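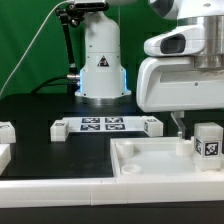

Qual das duas garras se saiu melhor no comparativo da Sternomdale? A da Peletti, por pouca diferença – mas só com os copos altos.

O laboratório da Sternomdale divulgou em novembro o resultado do primeiro comparativo entre garras de dois dedos, Peletti contra Mikkelsen. Mesmo braço, mesmo controlador, mesma rotina de pegar e soltar. Foram 600 ciclos no total, divididos por igual entre as duas marcas.

Na série com copos altos, 100 tentativas para cada garra. A Peletti completou 100, a Mikkelsen 99. A única falha foi na hora de soltar: o copo tombou e a rotina parou sozinha. Com peças baixas a coisa muda – a Mikkelsen fecha mais devagar e empurra menos a peça, segundo a equipe. Os números dessa parte ainda nao saíram.

A calibração usou marcadores impressos em preto e branco, lidos antes de cada série. Segundo o laboratório foi o que mais tomou tempo. Troca de garra, recalibra, confere, começa de novo. Uma manhã inteira perdida por causa de uma lâmpada refletindo na bancada.

O preço não entrou na conta. Consumo de energia também não, o que deve render reclamação de quem trabalha com célula pequena e turno longo.

Próxima etapa: câmeras. A ideia é repetir a rotina com a câmera fixa e depois com outra presa ao punho do braço, sem mexer no controlador. A unidade de Omarcombe vai rodar os mesmos testes em paralelo, com copos de outro fornecedor, para ver se o resultado se mantem.

Os arquivos de configuração das duas garras ficam disponíveis para os parceiros a partir das 14h. Peletti e Mikkelsen receberam o relatório antes da divulgação e não comentaram até o fechamento desta nota.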